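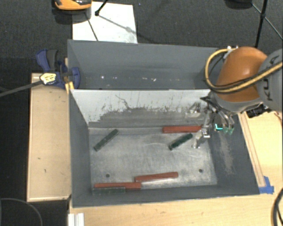 Trallach planner: where we've got to

March, by Lamduan Nakpan
Filed under: Project updates

Hello again! The new grasp planner is in, and it's much happier with blocks lying close to the bin walls. Lamai ran 406 picks on it and 33 failed — mostly the planner giving up on a wrist angle it could have reached. I've rewritten that check (messy, but it works in simulation) and planning time is down to 15 ms. Next up is a run of 1,000, and I'd love to keep Lamai on it through the spring if the budget stretches.

© Meesuk | Contact us | Back to top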